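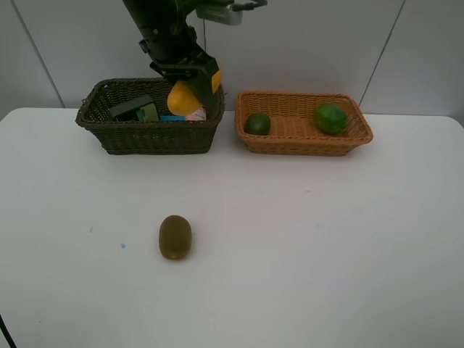

Durkton Fruit Ripening Drawer, 2-tier

Fruit has two settings: rock and regret. The Durkton is a ventilated beech drawer unit that sits on the counter and gives you a slightly wider window between them. It won't save a banana you have already given up on.

The lower drawer is close-fitting and holds on to the gas that ripening fruit gives off, so hard avocados, pears and mangoes go there. The upper one has slatted sides and is for anything that's ready to eat. Moving fruit from one to the other is your job - we looked into a reminder bell and our tester, Dzintra Sepp, asked us to stop.

Material: oiled beech, unvarnished inside
Drawers: 2, fully removable
Load: nearly 85 ounces per drawer
Care: damp cloth, no dishwasher, no soaking
Feet: cork

Drawers run on wooden rails and will be stiff for the first week or so. Rub a candle stub along the rails. Please don't use cooking oil, which goes sticky and then goes off, and we get the letter.

Onions aren't fruit. Keep them somewhere else.

Spare drawers and cork feet are sold separately. The walnut version is out of stock until July. Orders placed before noon ship the same day, except on weekends, when the warehouse is locked and so are we.

Contact Hastel Kitchen Goods | © Hastel 2024 | Back to top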